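Two Arms, One Drawer: notes for the summer showcase talk
Speaker notes, Thu 15 July
108 views | 6 comments | 2 shares

Opening (slow down, breathe, wait for the door to close)
Hello everybody! Say which club we are: the Mandagi robotics club, student run, second summer. Ask who has ever tried to open a drawer while holding something in the other hand. Hands up. Good, that is the whole talk.

Why a drawer
- We wanted a job from a real kitchen or desk, and we wanted both arms to have a part in it.
- The task is called Curimard on our board. Cube goes to one arm, drawer goes to the other, cube ends up inside the drawer. Sounds like five minutes of work. It took us most of the spring!
- Mention that the first version had the arms taking turns. It was safe and very slow. People in the club were reading comics between moves.

How we drive it
- Every run starts with a person guiding both arms through the task, and we record it. We have 229 recorded runs so far (pause here, I'm really proud of this number, and a lot of them were done after dinner).
- New members get to drive on their first day. They are nearly always better at the cube than at the handle.
- Vedix is our name for the program that plays runs back and lets us mark the good ones. Show the marking screen if the laptop behaves. If it doesn't, skip it and keep talking.

What went wrong
- Handles! A gripper that comes in a little high closes on air or bumps the cabinet. We changed the approach so the fingers point down and come in close to the drawer front before they try for the handle.
- Brown paper over the table. I love this fix because it cost next to nothing. The bare white top gave us glare every afternoon and the small stuff got lost in it.
- Cables. Give them slack at the wrist, then check them again. We learned this twice.

The part I most want you to see
Both arms busy at the same moment. The one over the blue tray has the yellow cube in its fingers, and the other one is down at the drawer front, right by the white handle. When we got this far in one go the room got loud. Leave the slide up and let people look, don't talk over it.

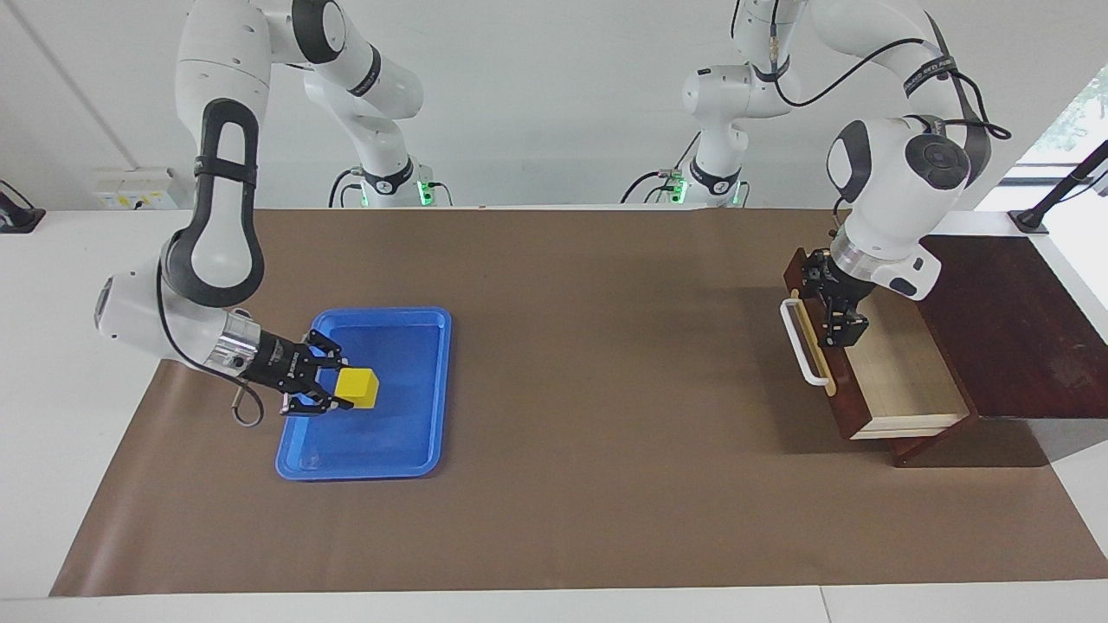

What comes next
- Different cabinets, and a drawer that sticks a bit. A kind parent has already offered us a terrible one.
- Flornico, our second project, is sorting seed packets. Kickoff is in August and we need drivers, so come find me at the table by the stairs.
- Questions. Repeat each one into the mic so the back row gets it!

Related
Flornico: how we picked our next task
Vedix marking guide for new members
Cable checks before you power up
Mandagi club summer hours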